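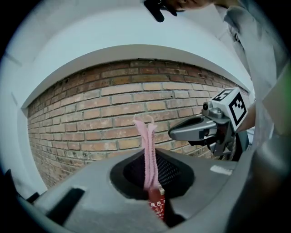
Thread: Fuzzy strip or dry pack in the mesh insert?

presdale_bench
Gray plastic housing, oval opening with the black mesh insert. I have a pink fuzzy strip standing up out of it and a red packet pushed in at the foot of the strip. Question is whether both can share the opening or whether the strip needs to come out. The housing lives in an unheated room and gets damp by August.

tolva22
Take the strip out. Anything fuzzy in a mesh insert sheds, and fibers in a perforated grid are a pain to remove. I spent an evening on mine with tweezers.

presdale_bench
It pulls straight up without catching. No fibers on the mesh that I can find with a flashlight.

Kestrel_Pl
Disagree with tolva22. Shedding depends on the strip. Run it between two fingers 3 times over white paper. If the paper stays clean, leave it. What does the red packet say?

presdale_bench
Printing is Chinese, white on red. The part sticking out reads 使用方, then smaller lines. The rest is down in the opening.

Kestrel_Pl
Probably the start of 使用方法, directions for use. Pull it and read the whole panel before you decide anything. You don't know what's in it yet.

tolva22
Agreed on that much. I would still not store a packet against mesh. Corners snag and the seam opens. Put it in a Sollik tray next to the housing.

moss_189
A tray beside it does nothing for the inside of the housing. If the packet turns out to be a drying agent, it belongs in the opening, flat, seam up. The strip can go in a drawer.

presdale_bench
Paper test done, two hairs on the first pass, none after. Strip is in the drawer. Packet comes out tonight and I'll copy down the full panel.

tolva22
Two hairs is two too many, for the record.

Related threads
Flirnex mesh inserts: cleaning without solvent (53 replies)
Sollik tray lids warping
Kennedy drawer liners, cut to size
Slot on left side of housing: cover or leave open?
Removing sticker residue from gray plastic (22 replies)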